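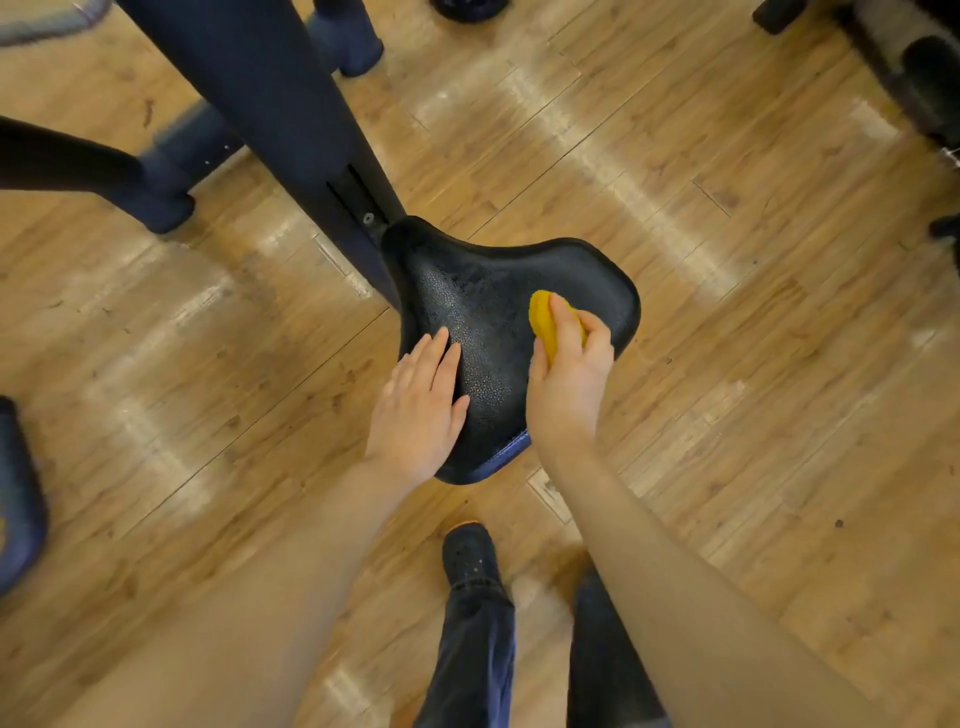 Search this notebook Enter keywords Go

April, workshop notebook, entry 5

Saddle covers, the Nistor lot. Carrying on from the last entry, didn't get the cleaning trial written up before I went home so am doing it now, 7.40 in the morning, tea, no heating.

Where we are. Mirnska want a cleaning and care sheet to go in with the hire bikes, one side of paper, and before they print it they want to know what the cleaners do to the cover after a season of being wiped every day. Fair enough. Hire bikes get wiped more than anybody's own bike ever does. Their depot wipes at every return, busy bikes 2 returns a day.

Target is 200 wipes per cleaner per saddle. A wipe = nose to tail and back, both halves, then down the sides. Tried counting strokes instead first time round and lost count before lunch, so wipes it is.

Cleaners on trial
- plain warm water, drop of washing up liquid
- Traltis spray, neat, as per the bottle
- Traltis spray let down half and half with water
- the Pivodis wipes, the ones out of the tub

Sponge for the first three. Wipes are wipes. Sponge rinsed and squeezed out between every 20, new sponge for each cleaner so nothing carries over. I didn't do that on the practice run and the water saddle came up smelling of Traltis, so practice run is binned. Pages still in the book, crossed through, don't use.

Results so far

Water and washing up liquid. Full 200 done. No colour on the sponge. Surface feels the same as the untouched one, eyes shut, tried it three times swapping them over. Slight dulling on the very top of the nose, might be soap film. Rinse again and look in daylight. Stitching fine. Grime from the dirty patch (chain oil and garage floor dust, my own recipe, see inside back cover) came off by wipe 12 except down in the pebbling where it needed going round in small circles. Straight strokes just skate over the top of the grain. Worth a line on the care sheet: small circles, not much pressure.

Traltis neat. Stopped at 140. Grime gone in 4, very quick, I'll give it that. But the cover went tacky from 90 or so and stayed tacky overnight, bits of fluff stuck to it this morning. Colour coming off on the sponge from 110, grey, faint. Let it dry and rub with a white cloth, still marks the cloth. No good for a saddle, somebody in pale trousers will find that out for us. Would not put this on the sheet at all. The smell hangs about as well, had the big door open and could still taste it at teatime.

Traltis half and half. 200 done. Grime gone by 9. No tackiness I can feel, no colour on sponge. One thing, the edge where the cover meets the base has lifted slightly at the back, 5 mm long, left side. Can't say if that's the cleaner or if it was like that from the box. I did not check the edges before starting. Stupid. Check the edges before starting from now on, all of them, and put it in writing.

Pivodis wipes. Not started. Tub had been left with the lid up and the top third had dried out. New tub asked for. Also they're small, going to need two per saddle I think, which the depot won't like on cost.

Drying
This matters more than the cleaner, or so it looks from here. Left water saddle to dry by itself, 50 minutes before the seams were dry to a paper towel. Wiped over with a dry cloth first, 15. The holes in the base underneath hold water if you're heavy handed with the sponge, and then it comes out slowly down the post clamp, and that's where the rust they complained about is coming from if you ask me. Not the rain. Evidence for this so far is one clamp, so don't quote me to Mirnska yet.

To do: weigh a sponge squeezed and unsqueezed, work out how much water is really going on. Kitchen scales will do it, the good balance is away for its check.

Numbers for the report
Their log has 2,581 wipe-downs across the fleet over the winter. I'd asked for it per bike and they sent one total, so it's no use for working out how long 200 wipes is in real life. Have asked again. If it's split by bike I can say something like "this is x weeks of use". If not we just say 200 and leave them to it.

Complaints split, from the same email: torn covers mostly, then "sticky", then rust marks. Sticky fits with the neat Traltis very nicely. Need to ask which depots use it neat. I bet nobody measures it, the bottle has no marks on the side and the cap isn't a measure either.

Odds and ends
- Nistor say the cover is the same as last year's. It doesn't feel the same. Grain is deeper on mine. Cut a strip off the scrap one and an old one and put them side by side under the bench magnifier when there's time.
- Do not use the nail brush. Tried it on the scrap saddle, gets into the grain beautifully and leaves hairline scratches you only see with light from the side.
- The bench clamp marks the rails. Wrap it with inner tube.
- Wear gloves for the neat stuff. My knuckles are a mess. Thin ones split by wipe 60, thick ones you can't feel the tackiness starting, so thick for wiping and take one off to check.
- Hot water tap by the sink is running brown again for the first minute. Let it clear before filling the bucket, otherwise the control is getting washed in rust.
- Someone has had the white cloths. They are for colour checks only!! Blue ones are for everything else. Have put the whites in the drawer under the vice.

Draft wording for care sheet, rough
Wring the sponge out well. Warm water and a little washing up liquid. Small circles on the top, light strokes down the sides. Wipe off with clean water. Dry with a cloth straight away, seams too. If you have to use Traltis, mix it with the same amount of water and wipe off afterwards. Never leave it to soak. Don't turn the hose on the underside.

Might be too long, they said one side and they want a drawing on it as well. Could lose the sides bit.

Next
Edges checked on the two unused saddles and written down BEFORE any cleaner goes near them. Then repeat the half and half on one, see if the back edge lifts agian. Keep the other clean for comparison. Pivodis when the tub turns up. Look at the soap film in daylight, by the door, before noon or the sun's gone round.

Left the tacky one on the top shelf with a label on. Please don't wipe it, don't dust it, want to see if it goes off by itself over a fortnight.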